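From: Ngozi Edet
To: Dridley Swap & Store list
Date: Oct 8, 2021
Subject: Re: Bins for the closet swap, and folding

Hi all,

Replying to the bin question first and then going on far too long about folding, sorry in advance.

> Does anybody have a system for the fall changeover that doesn't
> involve vacuum bags? I tried them in March and everything came
> out looking like a raisin. Also, do you sort on the bed or on
> the floor? My bed is always full before I'm halfway and then I
> have nowhere to sleep. And what goes in with what? I end up
> with socks in every bin.
>
> (Still have 4 of the Pisden lids if anyone is short.)

Yes please to the lids! Two if you can spare them. I can pick them up when I'm over your way for the Dramani yard sale.

On where to sort: table, table, table. I used to do the bed thing and it wore me out, all that bending, plus the cat. A table puts everything at the right height and you can get all the way around it. I bring one bin up at a time and set it right in the middle, then put the clothes down around it in their own little spots. Dark tops go in first. Jeans wait off to one side until I know how much room is left, and gym shorts stay near them.

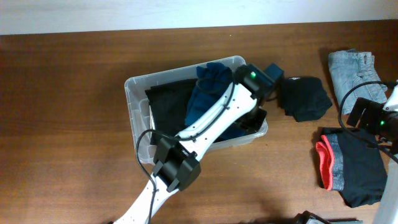
I fold everything before it goes near the bin, even the stuff I know will get rumpled. A folded shirt that slumps a bit is still easy to lift out. A balled-up one takes three others with it and then you're back where you started. For tops I do sleeves in, then thirds, then in half. For jeans it's one leg over the other, then in half, then in half again, and I leave the waistband on the outside so I can find the size without opening them up. If the top of the pile pokes over the rim I just press it down and swap it for something thinner, no big deal.

About what goes with what: I sort by color and weight and I don't bother with whose is whose until the end. Black with navy works great (they shed the same lint!). Light denim gets its own bin or rides on top with a pillowcase under it, I've had dye rub off before and it does not come out. Socks get a shoebox. Put the shoebox out before you start and you won't find them in every bin, I promise.

I like the see-through bins so much more than the gray Grernik ones I had before. I measured my closet shelf at 108 inches along the long wall, and the clear ones go end to end on it with a little gap for the iron. I can stand in the doorway and know which one has the sweaters. My old way was masking tape labels, and the tape fell off every summer and I'd find it stuck to a sleeve.

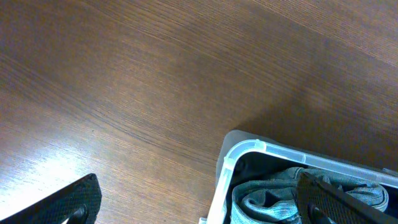
Somebody asked last time about snags, and I do have an opinion. Clear everything else off the table first, mugs, mail, the lot, and wipe it down and run your palm over it. Knits catch on the dumbest things. A smooth wood top with a bit of shine is lovely for this, clothes slide right across it, and if you get down low where the light bounces off the finish you can spot crumbs and dried drips that you'd never see from straight above. I do that check between bins too, it takes no time. Mine had a blob of candle wax on it all through last winter and I only found it that way.

I kept a tally last year for fun and the whole house came to 324 pieces, and I was so sure it would be less! This year I'm at almost 369 and there's still the coat rack to do, so clearly some things need to go in the swap pile. If anyone wants jeans, speak up before I close the lids.

One question back to the list: cedar blocks or lavender bags? I've used cedar forever but the smell is gone after one season and sanding them makes a mess.

Ngozi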